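Ticket 4523: Arm goes into protective stop when someone resets the table
Project: Cuvgate
Site: Bivurura lab, table cell
Component: arm controller, safety settings, operating procedure
Priority: changed from Medium to High, then back to Medium
Status: Closed, with one follow-up open

Report

Since we changed to the new reset procedure in September, the arm stops in the middle of a session and the controller shows the message "Protective stop, reduced zone". It does not happen in every session. On the first day I noted 13 stops, almost all of them while a person was putting the cans and cups back for the next trial. After each stop the operator must confirm on the panel, and this takes 45 seconds before we can continue.

I would like to know two things. Is the stop correct behaviour, or is it a fault? And if it is correct, what does our rule say about hands on the table while the arm has power?

Reply from Farkas support, 10:20

Thank you for the report. Please send the safety configuration file, the software version and the log of one session with at least one stop. Please also attach a picture of the table during a reset, so we can see how near the people are working. Do not change the zone limits before we answer.

Reporter, 11:05

Configuration and log are attached. The software version is 2.23. We did not touch the limits.

I attach also a picture from the wrist camera. It is mounted sideways, so please turn your head or turn the file.
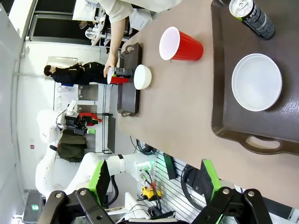 Attachment 1. Wrist camera view: hand on a can beside the small tray, large tray at the other end of the table.

The written procedure we follow is the short one, from the sheet on the door:

1. Operator says "reset" aloud.
2. Operator puts the arm in hold.
3. Second person places the objects.
4. Second person takes the hands away and says "clear".
5. Operator releases the hold.

In my opinion the sheet is not complete. It does not say what "hold" means. Some colleagues press the pause button in the program, and others use the safeguard stop. These are different things, but on the sheet they look the same.

Reply from Farkas support, 14:40

We looked at the log. The stops are correct behaviour. The program pause keeps the arm in its place, but the safety system is still in normal mode and it watches the zone as before. When a person enters the zone, the system makes a protective stop. With the safeguard stop active you will not see this message, and no confirmation on the panel is needed afterwards, only the normal release.

Please understand that a program pause is not a safety function. It must not be used as the protection for a person who has hands within reach of the arm or the gripper.

Reporter, 15:10

Thank you, this is clear now. I must say I was a little worried when I read it, so I have changed the priority to High. Until the new sheet is ready we do all resets with the safeguard stop, also the very short ones where only one cup has fallen over. I asked everybody on the shift to read this ticket.

One more question. We have more than one arm in the room. Does the safeguard stop on our controller also stop the others?

Reply from Farkas support, 15:55

No, not by itself. In the configuration you sent, the input is connected to one controller only. If a person at the table can be reached by a second arm, then both must be stopped. You can wire the stops together, or you can write in the procedure that the other arm is parked and stopped first. The wiring is better. A written step can be forgotten.

Reporter, next morning, 09:30

New sheet, version 2, is now on the door:

1. Operator says "reset" and waits for the answer.
2. Operator activates the safeguard stop. The program pause is not enough.
3. Operator checks that any other arm which can reach the table is stopped too.
4. Second person places the objects, and keeps sleeves and hair away from the gripper.
5. Second person steps back from the table and says "clear".
6. Operator looks at the table, then releases the stop.

We ran 23 trials with this sheet and had no protective stop. Each reset is a little slower, but we do not lose the time on the panel. Priority is back to Medium.

Fistwood maintenance will quote for the common stop wiring. I opened a separate ticket for it and linked it here. Until the work is finished and tested, step 3 stays on the sheet.

Closed by reporter, 09:45. Please reopen if the message comes again with the safeguard stop active.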